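Running a Garment Handling Demo for Open Day Visitors

These steps cover a two-arm folding demo in front of a walk-in audience. A slot takes 90 seconds of talking and one garment. Stetsiuk control software is assumed to be installed and both arms homed.

1. Set the gripper opening to 500 in the Mutix panel. The scale ends at 1,000, and a full opening slows the approach.
2. Load the Prarkier motion profile and check that the speed limit is on.
3. Lay one garment on the padded table, bunched up. A flat start hides the hard part of the task from visitors.
4. Keep the rest of the clothes off the table until they are needed.

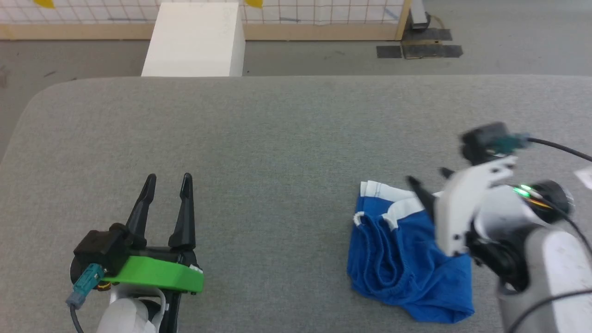

Blue garment on the gray table surface, both views.

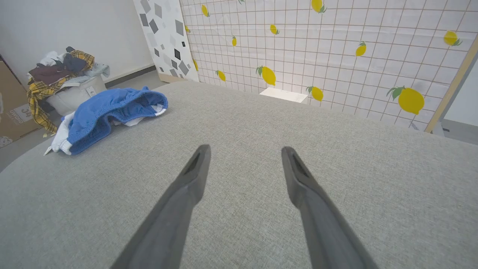 Marton, November

5. Stand to one side and name the arms left and right from the robot's point of view. Say this once at the start – visitors facing the table will read it the other way around.
6. Start the run. Do not talk through the first grasp.
7. If a grasp misses, let the program retry once, then press Hold and reset the cloth by hand. Arms must be in Hold before anyone reaches over the table.
8. Save the log before the next group. Run 1,860 was overwritten this way and could not be recovered.

Questions about cycle time come up in every slot. Give the figure from the log, including retries. Changes to the profile go to Maureen Crabtree, who keeps the master copy.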